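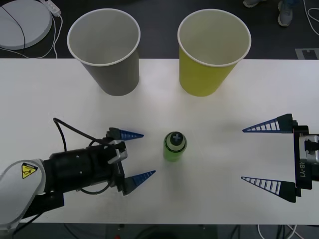

Grey cup, yellow cup, small green bottle.

My post about the Perron bridge closure was taken off the Wostport town forum last night. It had been up for 39 minutes. There was no message, and the link now goes to the front page.

I have kept a list of removed threads there since April. Mine is number 15. Most of them mention either the bridge or the Fononov contract, though a few were plain spam and I'd have deleted those myself. The forum rules say you get a notice with a reason when a post comes down. Of the people who wrote to me, four got one, and all four notices had the same wording: "unsuitable for general discussion".
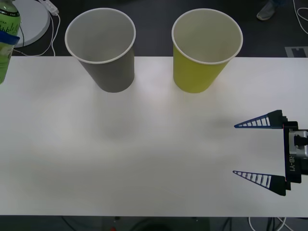 Paper cups, near the back edge of the table.

The word filter is a separate matter. If you type "Perron" next to "closure", the post goes into a queue and only you can see it. It looks published until you log out. I tested this with a second account on Wednesday and then closed the account.

People have started writing "the P. crossing" instead, and that still gets through. Searching for it is hopeless, of course. 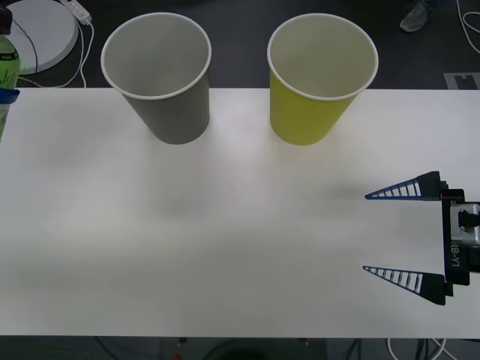 Same table, grey cup on the left.

I've put my saved copies on Vivska, as plain text with the times left in. The folder holds 1,003 replies so far, mostly about buses. If you have screenshots of anything older, please send them with the date showing.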